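Dretemen Residency for Landscape and Wildlife Artists
Progress report to the Guimarães Fund, period ending in May

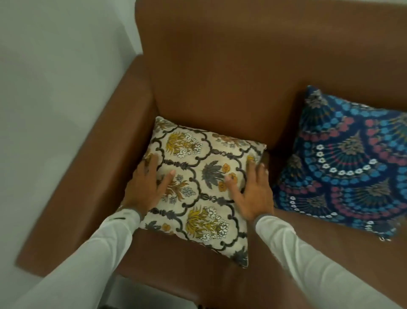 Patterned throw pillow on a leather sofa.

1. Status of the program

The residency is on schedule. Five artists have been admitted this year, and two have completed their stays. Josué Barros worked on a series of bronze studies of wading birds. Elaine Magalhães completed the field drawings for a set of large woodcuts of the river islands. Both have submitted the written account required under the grant agreement.

The third resident, Iolo Samuel, arrived at the end of last month and is working in clay and plaster. The remaining two places will be taken up after the summer closure.

2. Studio and equipment

The north studio was reopened after repairs to the roof. The Nudik etching press was serviced and is again available to residents. Delivery of the second kiln shelf set from Clastetti has been delayed, and firing is limited to small work until it arrives. We do not expect this to affect Mr. Samuel's schedule, as his larger pieces are to be cast off site.

3. Public activity

Nine open studio sessions were held, each on a Friday evening. Attendance was lower than planned at the first sessions and improved once the start time was moved to 6:30 p.m. Welington Sampaio led the drawing walks for local schools, and two schools have asked to take part again.

4. Budget

Spending remains within the approved total. An amount of $3,429 budgeted for field transportation has not been used. We request the Fund's approval to move this sum to the framing and crating line, where costs have risen above the original estimate. A revised budget sheet is attached as Annex B.

5. Next period

Work will center on the selection of pieces for the closing exhibition and on the printed catalog. Jailson Nogueira will edit the catalog and has asked all residents to supply their texts before the closure. The venue agreement is awaiting signature by the owner.

Contact the residency office | © Dretemen Residency | Back to top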